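16 September 2025

Greens rolled at six, then a second pass on 4, 11 and 17. Stimp held on all but 11, where the back shelf still runs slow. Raised the mower there by one notch last week and should not have. Put it back.

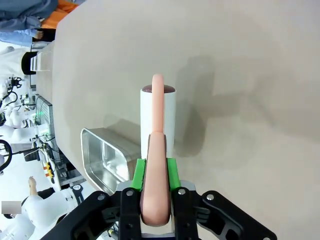
Call with Gorazd Shehu at 10 on the amateur qualifier. Weltomeo has withdrawn as host, so the field comes to us in December if the board signs. He wants 90 players over two days. I told him daylight limits us to 40 off each tee, which leaves ten short, and he said he would look at the entry cutoff. Yardage on the short 7th stays at 186 from the back markers — no change to the card.

Contract still has the old wording on withdrawal. Sent it back with clause four marked. 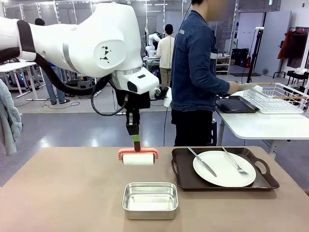
Afternoon

Bunker sand delivered by Rinari, one load short. Filled the left side of 9 and left the right as it was. Irrigation head by the 14th tee replaced; pressure normal after the test cycle. Range balls down to almost 300, so a reorder went in.
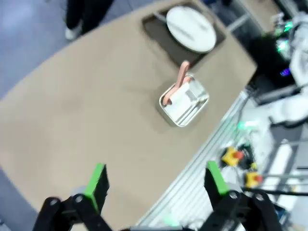 Tray, plate and metal container on the table.

Played the last three holes before dark. Bogey, par, bogey. Grip too strong with the long irons again. Need to check the frost policy before Gorazd calls back.

Recent entries
Drainage on the 12th fairway
Herkis club match, revised tee times
New hole locations for the Luo Cup
Aeration schedule, front nine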